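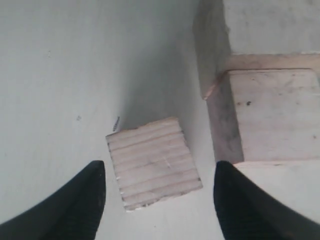

**Week 3: From state machine to code**

A model is a promise about what the software will do, and a state machine is the part of the promise you can be held to. Last week's diagrams were mostly boxes with hopeful names. This week each box has to say what it waits for and where it goes next. Take two gripper fingers either side of a small wooden cube, not touching it. Most of you would call that state `Gripping`. It is `Open`, or at best `Positioned`, and a generator will believe whichever word you type.

**Rules for the Nondlow exercise**

- Every state needs a way out. `Error` counts as a state.
- Guards are tested, actions are done. Do not put an action in a guard, however tidy it looks.
- Timeouts belong in the model. Last November's group added theirs by hand to the generated C, then pressed Generate again.

The Plilisico exporter turned my own ten-state model into 843 lines, 20 of which I would defend in public. Read yours before you submit it.

**Reading:** Kyriakidis, chapter 3, skipping the history unless you have a train to catch.

**Hand in:** diagram, generated code, and one paragraph on what you changed and why. "It didn't compile" is a why, but a thin one.

Aliki Xenos, Cerkville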